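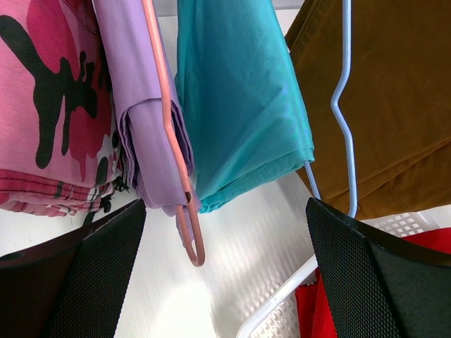
How do I get a musty smell out of secondhand clothes without ruining them?

I bought 7 pieces at the Zetari thrift store last month and every one of them smells like an old basement. I washed them twice on warm with regular detergent and the smell came right back after a day in the closet. Most are cotton, one is a wool blend. I don't want to use bleach.

posted by Lahtinen45, 5th May

Soak the cotton ones in cold water with a cup of white vinegar for an hour, then wash with half the detergent you normally use. Too much soap leaves a film that holds the smell. Skip fabric softener for the same reason. Dry them outside if you can, and make sure the seams and waistbands are fully dry before you put them away. Thick hems take longer than the rest.

For the wool blend, leave it out of the soak. Hang it near an open window for two or three days and see how it is. If it still smells, follow the care tag.

Check the closet too. Mine had a damp back wall and I blamed the clothes until July.

zavus

what he said about softener. also baking soda in the wash works ok

lukis2124

Put them in the freezer overnight in a plastic bag. It worked on a jacket of mine, but the smell was pretty faint to start with. I've read that it only slows the smell down and doesn't remove it, so you may still have to wash them after.

Zetari_shopper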